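Washing pillows at home, worth it or not?
Forum > Household > Laundry and Linens
Started March 2023

driftless_dad
I have bed pillows that are a few years old and going yellow under the cases. The tags say machine wash, gentle, tumble dry low. Last time I tried this the filling came out in lumps and one of them smelled musty a week later. Is there a way to do this right, or should I buy new ones? They are polyester fill, standard size, nothing fancy. Top loader with an agitator, regular vented dryer.

plainhem
Your problem is the drying. Polyester fill feels dry on the outside long before the middle is. Run the dryer on low, stop it every half hour, pull the pillows out and break up the clumps by hand, then put them back in. Mine take 3 cycles. If there is any cool spot when you squeeze the center, it isn't dry.

The agitator doesn't help either. Stand the pillows up on end, one on each side of it, so the load stays balanced. Never wash a single pillow by itself in that kind of machine.

koski_basement
Disagree on washing them at all. A polyester pillow from Dendero costs less than the detergent, the water and a whole afternoon of dryer time. When they go yellow, they are done. Fold it in half and let go. If it stays folded, throw it out.

plainhem
The fold test tells you if the fill is dead. It says nothing about yellowing. I have yellow pillows that spring right back. That is sweat and hair oil, and it washes out if you soak first.

old_mill_733
What do you soak with? I tried bleach once and it made the yellow worse.

plainhem
Bleach can do that with sweat stains. I use oxygen bleach powder in hot water, one scoop, an hour in the tub. Push the pillows under and flip them halfway. Then wash on warm with a small amount of liquid detergent and an extra rinse. Powder detergent tends to stay in the fill if you use too much.

driftless_dad
Would the same thing work for sofa pillows? We have a white one the kids lean on every night and it gets washed never.

thimbleweed
Depends on the cover. If it has a zipper, take the cover off and wash it separately, inside out, cold. If it's sewn shut you are washing the whole thing and the same rules apply as for bed pillows. We keep a white one on our beige sofa and it shows everything, so I do it pretty often.
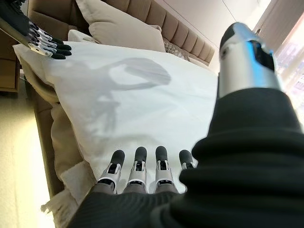
Steps I use for a sewn-shut polyester pillow

1. Check the seams first. Any open spot gets a few stitches before it goes in the water. I have had one burst and I was picking fill out of the drain hose for an evening.
2. Treat stains with dish soap and a soft brush. Let it sit 15 minutes.
3. Wash 2 together, warm, gentle cycle, extra rinse.
4. Run an additional spin before you take them out. This saves a lot of dryer time.
5. Low heat with a couple of clean tennis balls, stopping to fluff.
6. Leave them somewhere with moving air overnight before you use them.

koski_basement
That is a lot of work for a pillow.

thimbleweed
Most of it is waiting. I do it while I'm home anyway.

old_mill_733
Tennis balls smell like hot rubber in my dryer. I switched to the wool balls from Kukeo and they are quieter too. They don't break up clumps as well, though, so you still have to do it by hand.

plainhem
Put the tennis balls inside clean socks and knot them. Doesn't fix the smell completely but it helps.

rainbarrel
Nobody has mentioned foam. If any of these are memory foam, do not put them in the washer. It tears. Spot clean, press with a towel, air dry flat. Sun is okay for a short time but it makes some foam brittle.

driftless_dad
No foam here, but good to know. I'm going to try the soak this weekend. Also thinking of getting zippered protectors so I don't have to do this again soon. Masura has a cotton one, has anyone used it?

thimbleweed
I have the Masura ones. Zipper is fine, fabric shrank a little on the first wash. Buy them slightly big.

koski_basement
Protectors I will agree with. That is the one thing here that saves money.

driftless_dad
Update. Soaked both bed pillows for an hour and the water was brown. They came out lighter, still a faint yellow ring on one. Drying took 3 cycles plus overnight on the rack. No lumps, no smell so far. Ordered the protectors a size up. The sofa one is next, no zipper on it, so I'll be checking the seams.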